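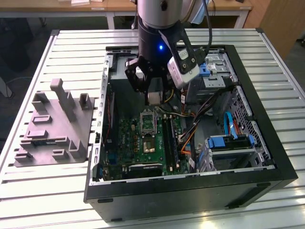
A commuter in Relomberg who took part in the spring round told us that she had stopped believing in self-driving shuttles years ago, after one too many announcements, and that she signed up mainly to say so. She was asked to say so in some detail, and her comments on boarding times and missed connections are now part of the study file. The project team would welcome more participants of the same mind, as well as those who look forward to the service.

Call for Participants: Everyday Travel and On-Demand Autonomous Shuttles

The Clustport Institute for Transportation Studies invites residents of Relomberg and the surrounding towns to take part in a study of driverless shuttle service on short suburban routes. The study is carried out jointly with Bridodance, the regional transit operator, and will enroll 300 participants.

Purpose of the study

Planning for autonomous shuttles has so far relied heavily on technical trials. Much less is known about how such a service would fit into an ordinary week: the trip to work, the pharmacy, a child's music lesson, the last train home. The study will record how participants travel now and how their choices change when a shuttle can be requested within the Sezer district.

What participation involves

Participants will keep a travel diary for two separate periods of 2 weeks each, one before the shuttle service opens and one after. Entries are made on a phone or on paper and take a few minutes per day. Each participant will also complete an opening questionnaire and attend one group discussion lasting 66 minutes, held at the Institute in the early evening. Use of the shuttle is encouraged but not required. A safety attendant will be on board during all hours of operation.

Who may apply

Applicants must be 18 or older and live or work within 25 miles of the Sezer transit center. A driver's license is not needed. Applications from wheelchair users, shift workers and people who do not own a car are especially welcome – these groups were underrepresented in the spring round. Employees of Bridodance and members of their households are not eligible.

Compensation

Participants who complete both diary periods and the group discussion will receive a payment of $300 and a transit pass valid through the end of the study. Those who withdraw early will be paid for the parts they have completed.

Privacy

Diary entries are stored under a participant code. Bridodance will receive summary results only.

How to apply

Application forms are available at the Institute's front desk and at the Sezer transit center ticket office. Completed forms must be received by the end of April. Applicants will be notified by mail or telephone, and those not selected may ask to be placed on the waiting list.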